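Why Do Towels Dry You Off?

Have you ever hopped out of the bath, dripping from your nose to your toes, and wondered where all that water goes when you wrap yourself up? It seems to vanish! But water can't just disappear, so it must be hiding somewhere, and that somewhere is inside the towel.

Most towels are made of cotton, which is the fluffy part of a plant. Cotton threads are a bit like tiny, twisty straws, and water loves to cling to them. When a drop touches one thread, it creeps along to the next one, and then the next, even if that means climbing uphill! Scientists have a long name for this creeping. They call it capillary action (say it like this: KAP-uh-lair-ee).

Now look closely at a bath towel and you may find lots and lots of little loops. Each loop gives the water another place to hold on, so a loopy towel can drink up much more than a flat piece of cloth the same size. We counted the loops on one small corner of our old blue towel, and there were 548 of them. It took most of the afternoon!

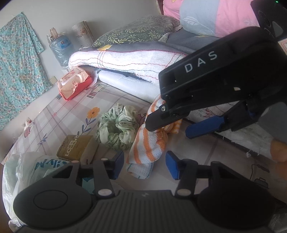
A reader from Casby wrote to ask why her swimming towel stops working when it gets really wet. Well, all the little spaces between the threads have filled up, so there is hardly any room left for more water. Hang it up and the water slowly floats off into the air, and then there is room again.

Would you like to see water climb? Ask a grown-up for 2 cups and a strip of paper towel. Fill one cup with water, add a little food coloring (red is lovely), and hang the strip from one cup to the other. Then go and have a snack, and come back later to see how far the color has traveled.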